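3.2 Layout of the sorting surface

All placements in this study were recorded by cell and not by measured distance. The grid follows the marking scheme used by Tsang at the Umusard site, with one change: cell borders are laid in blue painter's tape, where the earlier scheme used ink. Ink lines are thinner and easier to read from a low angle, but they cannot be moved once the covering has been accepted for a series. Tape can be lifted and relaid between series without replacing the sheet underneath.

Tape has its own costs. A strip has width, and a cube can come to rest on it without belonging clearly to either cell. Strips also lift at the ends, tear where they are handled, and twist along their length when pulled back into line. We graded tape condition at each inspection as sound, worn or failed. A strip was graded worn if any part of it had narrowed, curled or separated from the surface, and failed if the border could no longer be followed by eye from one crossing to the next.
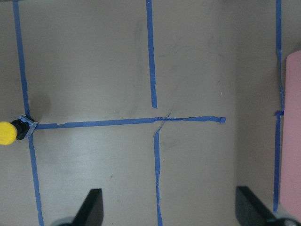 A gap at a crossing was not in itself counted as a defect. Vertical and horizontal strips were cut separately, and a short interval of bare surface between two ends leaves the line of the border easy to infer. Loose slivers were treated more strictly — a sliver lying across a neighboring strip can catch on a foam cube and change where it settles. The rule was to trim slivers at the next inspection and to note the trial number.

Inspections took place every 12 trials. Over the full series of 680 trials, 18 strips were replaced, most of them near the front of the table. Yang's wear log from January shows the same concentration, although the Zornstead covering used in that work had a coarser finish.

Surface marks were logged separately from tape wear. Scuffs, streaks and small specks were left in place unless they could be felt with a fingertip, in which case the cell was wiped and the inspection entry amended.

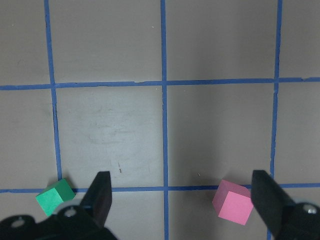

The objects were small foam cubes, chosen for low mass and for edges that do not mark the covering. Foam compresses slightly under its own handling load, so the footprint of a cube was taken at rest and never while it was held. A cube was assigned to the cell containing the larger part of its footprint. Where the two parts could not be told apart, both raters marked the placement as a border case, and it was excluded from the cell counts but kept in the timing data.

Color was recorded for each cube but was not used in assignment. Pink and green cubes were mixed without any fixed starting order. Bin position was held outside the grid, at the side of the table, so that reaching the bin did not require crossing a full row of cells. 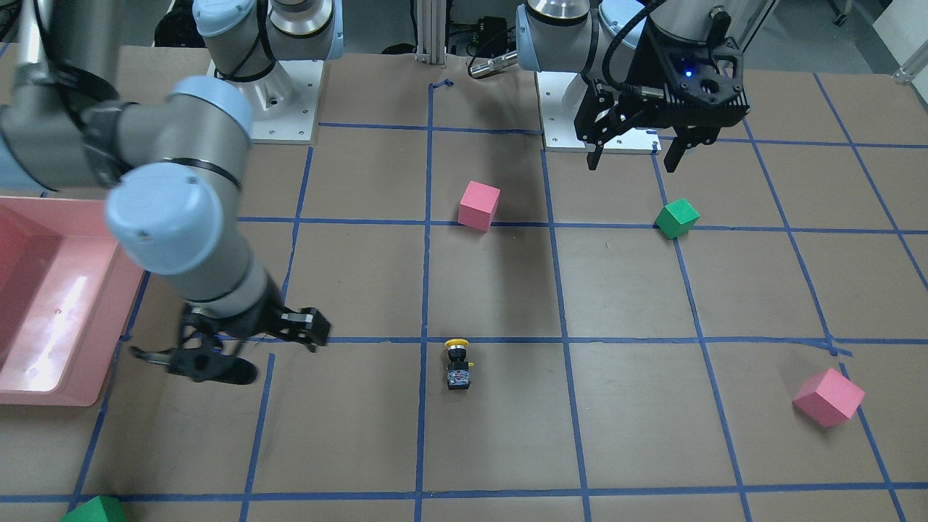
Agreement between raters was high for interior cells and lower for the partial cells along the margins, where a border is present on fewer sides. We therefore report marginal cells as a separate group in Section 4. Up to 5 cm of drift in the outermost strips was tolerated before the grid was relaid, a limit carried over from the Brilach protocol. The stricter limit proposed by Tsao was tested in a short pilot and dropped — it increased the number of relays without a measurable change in agreement.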